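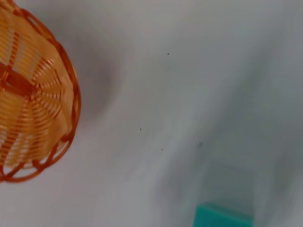 An orange woven basket on the work surface, recorded by a wrist-mounted camera during the Vastus collection programme.

Manetti opens household handling collection to outside research groups

Manetti has today confirmed that the first part of its Vastus collection, a body of recorded examples used to teach robot arms to handle small household objects, will be made available to outside research groups from October. The release covers 911 demonstrations, each recorded under the guidance of a trained operator and checked by a second member of staff before being accepted.

The Vastus programme was set up to address a shortage of well-documented material on ordinary tidying tasks. Learning systems of this kind depend on large numbers of worked examples, and the quality of those examples has a direct bearing on how a system behaves when an object is moved a short distance or turned on its side. Manetti has therefore placed as much weight on the written record of each session as on the recordings themselves.

Under the working method agreed at the start of the programme, operators guide the arm by means of a hand controller. The view from the wrist is stored together with the position of each joint and the opening of the gripper. Items are set out by hand before each attempt, and their places are changed between attempts so that the system does not come to rely on one arrangement. Attempts in which an item is dropped or missed are kept and marked as such. They form a separate group of 163 recordings, supplied in addition to the 911, and may be used or left out as the receiving group sees fit.

Basket tasks make up a large share of the release. Woven and open-sided containers present particular difficulty, as the rim and the gaps in the weave can be mistaken for the edge of an item lying inside.
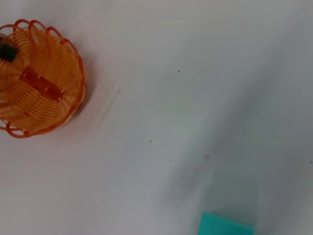 Operators are asked to vary both the angle at which a block is left in the basket and the path the arm takes above the rim. Small, dark items are also used, as these are easily lost against shadow in the wrist view.

Morena Farina, Head of Data Collection at Manetti, said: "We have taken the view that a modest collection, properly described, is of more use than a very large one whose origins are unclear. Every recording in this release can be traced to a session sheet. Where an operator made a mistake, the sheet says so. We hope other groups will tell us where our notes fall short."

The recordings were made at the company's Virk site over a period of seven months. Labelling was carried out with Edow, Manetti's own review tool, which allows two reviewers to mark the start and end of each movement separately. Where the two reviewers disagree, the recording is returned to the operator for comment before a final label is entered. Edow is not included in the present release, although the label files can be read without it.

Access will be granted on written application. Applicants are asked to give the name of their institution, a short account of the intended work and the name of a person responsible for storage. There is no charge for non-commercial research. Commercial applicants should contact the company to discuss terms.

A second part of the collection, dealing with drawers and lidded boxes, is in preparation. Its release date will be announced separately.

Notes to editors

Manetti develops handling equipment and training material for automated systems. Vastus is the name of its household handling programme.

Requests for interviews with Morena Farina should be addressed to the Manetti press office.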